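Desk Corners: Pens and Pencils

The Brirneck stationery gallery collects desk corners sent in by readers. The Grernlow set has 389 entries, and this page covers holders and cups. Entries stay up until June. Click a picture to see it at full size – comments are open under each one.

Next set: drawers and trays. Limit of 2 pictures per reader.

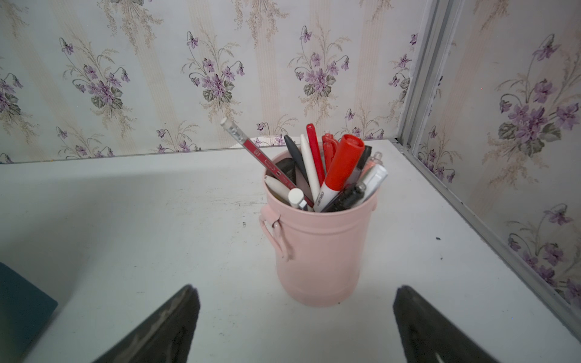 By Daniyal Yousafzai | Apr 10, 2023

Pink metal pen holder with a loop handle, on a white tabletop. The red mechanical pencil leans left and the DELI marker with the red cap leans right – dark gray, white and red pens fill in between.

Filed under: Holders, Metal, Pink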